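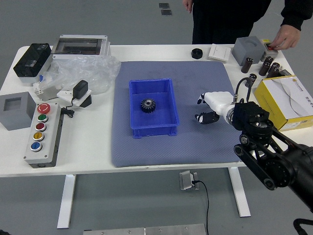
Figure 7.1 Spur gear in a plastic storage bin.

Chapter 7
Spur Gears and Gear Ratios

A spur gear is a toothed wheel whose teeth run straight across its face, parallel to the shaft. It carries motion between two parallel shafts. Of all gear types it is the simplest to cut and the easiest to measure, and most of the terms used in later chapters are defined here first.

Two gears will run together only if their teeth are the same size. Tooth size is given by the module, m, found by dividing the pitch diameter in millimeters by the number of teeth. A gear with a pitch diameter of 210 mm and a module of 7 has 30 teeth. The outside diameter is larger than the pitch diameter by two modules - 224 mm for the same gear. 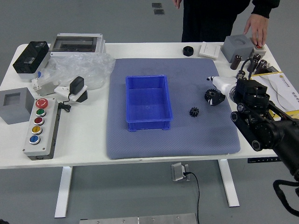

The gear ratio is the number of teeth on the driven gear divided by the number on the driver. In a meshing pair the smaller gear is called the pinion and the larger one the wheel. Size alone does not make a pair: a small black gear and a larger one, like those lying apart on the mat in Figure 7.2, must be checked for module and pressure angle before any ratio is worked out. When the pinion drives, speed falls and torque rises by the same factor, less friction losses.

Section 7.1 covers tooth form. Section 7.2 deals with center distance and backlash, and Section 7.3 with gear trains of up to 4 shafts. The worked problems use the tooth tables prepared by Hacer Bozkurt and Ravinder Beaudoin, printed at the back of the book. Lengths are in millimeters unless marked otherwise.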